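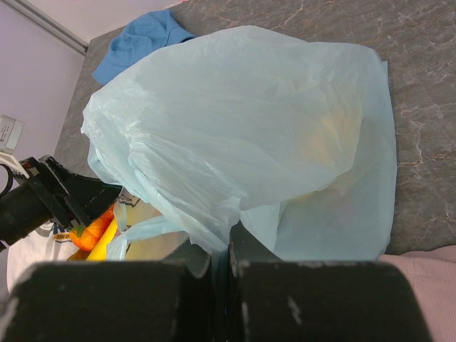

My town's plastic bag ordinance is up for a second vote and I've now read all 30 pages of it. Most of the arguing is about a kind of bag everybody already knows, the thin pale blue sort with handles that crumples down flat on a countertop and lets you half see what's inside. Going to post what the ordinance says, section by section, for people who don't have the evening to spare.

Section 1 is definitions. A "single-use carryout bag" is any plastic bag with handles given out at checkout. Produce bags without handles are not covered. Neither are dry cleaning bags or newspaper sleeves.

Section 2 is the fee. Stores can't give out the thin ones at all. They can sell a paper bag for 13 cents and the store keeps the money. People keep telling me the city gets it. The city does not get it. Page 9.

Section 3 is who has to comply. The draft from May covered every business with a register. The current one covers stores over a certain floor area, plus pharmacies. By the city's list that comes to 197 businesses. Dileo Market is on it. The Huamán bakery on Skirner Street is not, and neither is the hardware store next to it.

Takeout is exempt. I think that's a mistake, going by what ends up in my own kitchen drawer, but restaurants asked for it and they got it.

Section 4, enforcement. First violation is a letter. Second is a fine. There is no inspector position in the budget, so it will run on complaints. If you support this thing, that is the part to ask about.

Someone asked about SNAP and WIC. Customers paying with either one don't pay the paper bag fee. It's in section 2, last paragraph, easy to miss.

Someone else asked what Gostano did. They passed a similar one 2 years ago with a longer phase-in. Their text is on their city website and ours borrows a lot of it, including a typo.

The vote is at the regular council meeting. Written comments close December 7, 2022 and can be dropped off at the clerk's window or emailed. Put the ordinance title in the subject line or it gets filed under general mail.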